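3.2 Superficies de apoyo y ruido al escribir 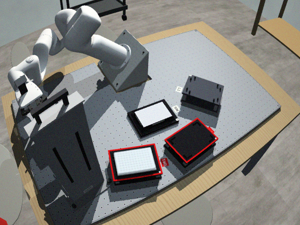

Figura 1. Tablero con placa perforada.

Llevo años dándole vueltas a por qué unos escritorios suenan tanto al teclear y otros casi nada, y en el taller de Quispe por fin me puse a medirlo (¡16 mesas, 362 grabaciones!). Mi favorita, la verdad, fue una maciza de nogal. Las superficies con agujeritos en cuadrícula y borde de madera clara, como la de la Figura 1, las traté en grupo aparte. Hongmei Long repitió las tomas en octubre y sus valores coinciden con los míos, salvo en dos mesas.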